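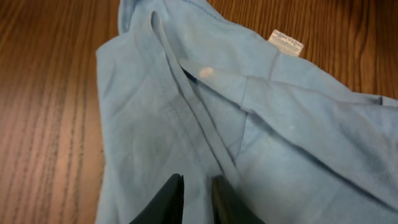
Figure 11.1 A light blue cotton garment on a wooden tabletop.

Chapter 11
Releasing a Single

A single is one recording offered to the public ahead of an album or in place of one. This chapter follows the singer Ánh Vi and her label, Trerkolari, from the first demo to the day of release.

The label had 40 demos on file and a budget for one song. Its manager, Keabetswe Jacobs, played a short selection at a club in Unddale and asked the audience to vote by card. Of the 80 cards handed out, most came back marked for "Wadesgate." The vote did not bind the label, and the contract left the final choice to the singer.

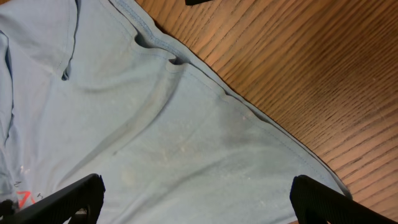

11.1 Who Owns the Song?

Two rights exist in every recorded song. One covers the words and music. The other covers the recording itself. Students should be able to name the usual holder of each before reading further.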